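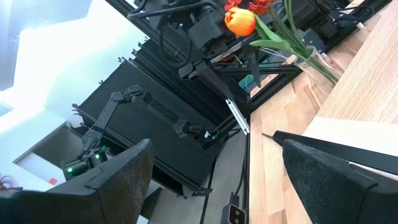
목록 내 검색 검색어를 입력하세요 전체 제목 본문 작성자
처음 | 이전 글 | 다음 글 | 스레드순 | 날짜순

글번호: 782
제목: Re: [절화] 튤립 줄기가 휘는 문제와 나무 상판 물자국
보낸 사람: Antonina Kovalchuk
받는 곳: 신브리지(Sinbridge) 절화 메일링 리스트

안녕하세요. 안토니나입니다. 질문하신 순서대로 답을 적습니다.

> 안녕하세요. 지난달에 가입했고 글은 처음 씁니다.
> 2월 들어 튤립을 자주 사고 있습니다. 주황색과 빨간색을 섞어서
> 투명한 유리 화병에 꽂아 나무 탁자에 둡니다. 살 때는 줄기가
> 곧은데 하룻밤 지나면 한쪽으로 눕습니다. 물이 모자란가 싶어
> 화병 목까지 채웠더니 이번에는 줄기 아래쪽이 물러졌습니다.

튤립은 자른 뒤에도 줄기가 자랍니다. 빛이 오는 쪽으로 굽기도 하고요. 그래서 휘는 것 자체는 상한 표시가 아닙니다. 잎이 팽팽하고 꽃이 컵 모양으로 닫혀 있으면 그대로 두셔도 됩니다. 잎까지 늘어졌다면 그때는 물을 제대로 못 올리는 것입니다.

물은 얕게 잡으세요. 저는 손가락 두 마디 높이로 넣고 아침마다 확인합니다. 튤립은 물을 많이 먹어서 얕게 두면 금방 줄어드니 보충은 자주 해야 합니다. 깊은 물에 오래 잠긴 줄기는 겉부터 미끈거리고, 그 부분이 물러집니다. 이미 무른 부분은 잘라 내고 새 물에 꽂으세요.

누운 줄기를 다시 세우고 싶으면 밑동을 조금 자르고, 꽃 아래까지 종이로 단단히 말아서 찬물에 세워 두세요. 저녁에 해 두면 아침에는 꽤 펴져 있습니다. 종이는 젖어도 모양이 버티는 것이 좋습니다. 저는 꽃집에서 싸 준 종이를 모아 둡니다. 그래도 며칠 지나면 다시 굽습니다. 저는 두 번째부터는 펴지 않고 굽은 대로 둡니다.

> 바늘로 꽃 바로 밑을 찌르면 안 휜다는 얘기도 들었는데
> 해 보신 분 계신가요? 동전을 넣으라는 말도 있더군요.

바늘은 Horobets 품종 모음을 샀을 때 해 봤습니다. 한 단을 둘로 나눠서 한쪽만 찔렀는데 차이를 못 느꼈습니다. 꽃집에서 일하는 분들 중에는 효과가 있다고 하는 분도 있으니 다른 회원 의견도 들어 보세요. 동전은 해 본 적이 없습니다. 그보다는 화병을 닦는 편이 낫다고 봅니다. 유리 화병은 목 안쪽에 막이 잘 끼는데 물을 채워 놓으면 눈에 잘 안 띕니다. 병 닦는 긴 솔에 주방 세제면 됩니다.

> 잎은 어디까지 따야 하나요? 풍성한 게 좋아서 거의 그대로 둡니다.

물에 잠기는 잎은 다 따세요. 물 위의 잎은 취향대로 하시면 됩니다. 저도 긴 잎은 남겨 두는 편입니다. 다만 줄기를 묶음째로 꽂았다면 안쪽에 눌린 잎이 있는지 보세요. 거기서부터 누렇게 변합니다. 줄기 밑의 흰 부분은 물이 잘 안 올라가니 초록색이 나오는 데까지 잘라 내는 것이 좋습니다. 가위보다 칼이 낫고, 칼이 없으면 날이 잘 드는 가위로 한 번에 자르세요.

> 그리고 이건 꽃 얘기는 아닌데, 상판이 나무를 길쭉하게 이어 붙인
> 집성목이고 오일 마감입니다. 화병 밑에 둥근 자국이 생겼습니다.
> 받침을 깔면 예쁘지 않아서 안 깔고 싶은데 방법이 없을까요?
> 사포로 밀어도 되는지도 궁금합니다.

우선 자국이 흰색인지 검은색인지 보세요. 흰 자국은 마감층에 습기가 든 경우가 많아서 며칠 말리면 옅어지기도 합니다. 저희 집 상판은 마른 뒤에 오일을 얇게 한 번 먹이니 거의 안 보이게 됐습니다. 쓴 것은 Zenetti 상판용 오일인데, 원래 쓰시던 오일이 있으면 그걸 쓰세요. 다른 제품을 덧바르면 색이 달라질 수 있습니다. 오일 묻은 천은 뭉쳐 두지 말고 물에 적셔 펼쳐서 말린 다음 버리세요. 저절로 불이 붙을 수 있습니다.

검은 자국은 나무 속까지 들어간 것이라 오일로는 안 없어집니다. 사포를 쓴다면 나뭇결 방향으로 고운 것부터, 자국만 파지 말고 주변까지 넓게 미세요. 이어 붙인 조각마다 색과 결이 조금씩 달라서 한 군데만 밀면 오히려 더 눈에 띕니다. 눈에 안 띄는 모서리에서 먼저 해 보시고요.

받침은 저도 오래 버티다가 결국 깔았습니다. 화병 바닥보다 조금 작은 코르크를 잘라 밑에 두면 앞에서는 거의 안 보입니다. 화병에 붙이지는 마세요. 붙여 놓으면 젖은 채로 계속 있게 됩니다. 물을 보충한 다음에는 화병을 들어 바닥을 한 번 닦으시고요.

> 마지막으로, 주황색이 빨간색보다 먼저 벌어지는데 원래 그런가요?

색보다는 품종과 수확한 시기 차이라고 생각합니다. 제가 산 Mustar 쪽 주황 튤립은 꽃잎 밑이 노란 종류였는데 빨간 것보다 늦게 벌어졌습니다. 같은 날 샀어도 가게에 들어온 날이 다를 수 있으니 살 때 물어보세요. 따뜻한 방에서는 어느 색이든 빨리 벌어집니다. 밤에 서늘한 곳으로 옮겨 두면 더 오래 갑니다. 과일 바구니 옆은 피하세요.

수선화를 같이 꽂을 생각이면 그 전에 글번호 41번을 읽어 보세요. 수선화 진액 때문에 튤립이 빨리 시드는 문제를 다룬 글입니다. 25번에도 화병 크기 얘기가 있는데 첨부가 빠져 있어서 본문만 남아 있습니다. 첨부를 갖고 계신 분은 목록으로 다시 보내 주시면 고맙겠습니다.

자국이 흰색인지 검은색인지 알려 주시면 오일 바르는 순서를 더 적어 드리겠습니다.

안토니나 코발추크

이전 글 | 다음 글 | 답장 | 목록으로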